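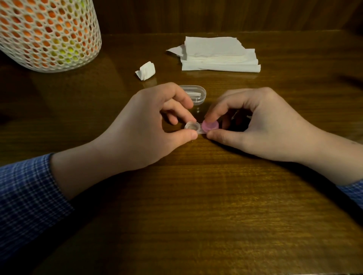
Fedby Small Cases

Fedby is a set of short clips and stills about small personal items that open, close and get put away: contact lens cases, travel kits, pill boxes, screw-top jars and the like. All of it shows ordinary handling at a table.

Contents

1,187 clips
388 stills, one per item setup
items.csv - one row per item, with type, closure and lid color
clips.csv - one row per clip, with item id, action and split
notes.txt - corrections since the first release

Item types

Lens cases make up the largest group. Most are the two-well kind with a flat strip between the wells. Lids are screw-on or flip-top, and many pairs are in two different colors so that left and right can be told apart. A case can be listed with both lids on, one on, or both off. The column is called lid_state and takes the values both, one and none.

Travel kits are the outer boxes that hold a lens case and small tools. Clear shells are marked shell=clear. If something is inside and the annotator could not tell what it was, the row says unknown_small. Please don't replace this with a guess when you send corrections.

Actions

The action column uses five verbs: open, close, hold, place, pack. "Hold" covers any stretch where the item is kept in the hands and no lid is being turned. Turning a lid without removing it is still "open" or "close", depending on direction.

Left and right

Left and right always mean the viewer's left and right. They do not refer to the L and R letters molded on some lids. Early rows mixed the two up, and 26 of them were fixed in version 1.1. The Prosden rows were checked again after that and needed no changes.

Known gaps

Dark tabletops are more common than light ones.
Clear plastic is hard to outline, so masks for clear wells and shells are looser than the rest.
Lenses themselves are not labeled.
Clips run up to 2,000 frames, but most are much shorter.

Splits

Train and test are divided by item, so the same case never appears in both. The Dubey rows are test only.

Corrections

Send the row id, the column and the new value to the Fellitz data desk. Fixes go out with the next release, usually in March.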